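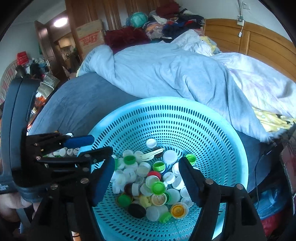 Collecte de bouchons : questions fréquentes

Mise à jour : 13 novembre 2021

Quels bouchons acceptez-vous ?
Les bouchons en plastique de toutes les boissons : eau, lait, jus, soda, sirop. La couleur n'a pas d'importance. Le blanc et le vert reviennent le plus souvent, mais le rouge, le jaune, le noir et le marron partent dans le même sac. Nous prenons aussi les bouchons de bidons de lessive et de flacons de shampoing, à condition qu'ils ne comportent ni ressort ni bille.

Et ceux que vous refusez ?
Les bouchons en liège, les capsules en métal, les pompes de savon liquide, les bouchons de médicaments et ceux de produits toxiques (désherbant, antigel, solvants). Les couvercles de pots de yaourt et les opercules ne passent pas non plus.

Une fourchette en plastique, ça compte ?
Non. Les couverts, les pailles et les touillettes se retrouvent facilement au milieu des bouchons quand on vide tout dans la même passoire après un repas. Retirez-les avant de fermer le sac. Même chose pour les petits jouets et les pinces à linge.

Faut-il laver les bouchons ?
Un rinçage suffit. Le plus simple est de les verser dans une passoire ou un panier ajouré, de passer le tout sous le robinet et de secouer. Pour les bouchons de lait ou de sirop, ajoutez une goutte de liquide vaisselle. Laissez-les ensuite sécher complètement – un sac fermé trop tôt sent le moisi en quelques jours.

Dois-je trier par couleur ?
Non, le tri par couleur se fait chez le recycleur. Certaines familles le font quand même avec les enfants, et nous n'y voyons pas d'inconvénient, mais tout finit mélangé à l'arrivée.

Comment enlever le joint à l'intérieur ?
Si le joint est en mousse ou en carton, soulevez-le avec la pointe d'un couteau à bout rond. S'il est en plastique souple et transparent, laissez-le en place. Les bouchons avec une bague d'une autre matière sont acceptés tels quels.

Dans quoi les garder à la maison ?
Dans ce que vous avez : panier, saladier, bidon découpé. Un récipient percé de trous a l'avantage de laisser passer l'air. Évitez les bouteilles à goulot étroit, très longues à vider. Pour le dépôt, transvasez dans un sac transparent de 50 litres au maximum, fermé par un nœud.

Peut-on utiliser un carton ?
Oui pour le stockage, non pour le dépôt. Le local n'a pas de place pour les cartons et vous devrez repartir avec le vôtre.

Où déposer les sacs ?
À l'épicerie Kļaviņa, dans le bac à droite de la caisse, ou à l'atelier Jilla, 12 rue du Four, aux heures d'ouverture. Merci de ne rien laisser devant la porte. L'atelier est fermé tout le mois d'août, l'épicerie reste ouverte.

Y a-t-il une quantité minimale ?
Aucune. Une poignée dans un sac de congélation nous convient. Au-delà de trois grands sacs, écrivez d'abord à Ott Mockus pour convenir d'un passage.

Que deviennent les bouchons ?
Ils sont broyés puis revendus comme matière première. La somme va à la caisse de matériel de l'association Kidirow, qui prête des fauteuils et des cannes. La dernière livraison pesait 344 kg.

Mon école ou mon entreprise peut-elle participer ?
Oui. Nuanchan Ruangrit s'occupe des écoles et Cuiping Fu des entreprises. Un bac vous est prêté avec une affiche de consignes – prévoyez deux semaines de délai.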